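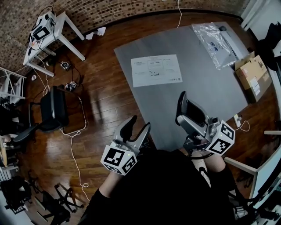 Famano Hand Kit: notes after 30 hours of use

I bought the Famano kit to record demonstrations for a small sorting job, the sort of thing where you show a gripper what to do by hand and worry about the arm later. What you get is a pair of hand-held grippers, one for each hand, with a marker cube on each so that software can work out where they are. It comes as a flat kit from Prurkness, who are the only UK seller I could find. I paid full price and have no connection with either firm.

Assembly

The manual puts assembly at 2 hours. I needed an evening and part of the next morning. The fingers go on easily. The cubes do not, because the seat has a small lip which has to be filed before the cube will sit square, and the manual leaves this out. If the cube is even slightly tilted the pose estimate is biased in one direction, and you will spend a long time blaming the camera. Check it with a set square first.

The printed sheet shows which code goes on which face. Keep it. The version on the Prurkness site is older and has two of the faces swapped.

Handling

Each gripper weighs 221 g on my kitchen scales, cube included. That is fine for short takes and noticeable in the wrist after longer ones. The fingers open and close smoothly and I have had no sticking. Working seated at a table is comfortable enough, although I tend to hold the left one lower than the right and had to redo several takes for that reason.

Matt markers matter. Under a bright ceiling lamp mine still gave some glare at shallow angles, and tracking dropped out whenever a cube turned edge-on to the camera. Moving the lamp behind me cured most of it.

Software

The recorder is called Torres and runs on Linux only. It logs pose and finger opening to one file per take – plain columns, easy to read with anything. Calibration is a separate program, Fikar, which asks you to wave each gripper slowly through the working area until a bar fills up. It does not say what is wrong if the bar stops. In my case it was the wrong cube size in the settings file, where the default is for the previous model.

I recorded 62 takes over the month. Five were unusable, all from the first day and all down to the tilted cube mentioned earlier. The rest replayed without trouble.

Complaints

The supplied cable is too short for any room larger than a cupboard. There is no case. Spare cubes are sold only in pairs, and postage costs nearly as much as the cubes.

I am keeping it. Next job is to see whether a take recorded on the left gripper can be mirrored for the right one, as Torres has an option for this which is greyed out in my version. I have written to Prurkness and will add their reply when I get one.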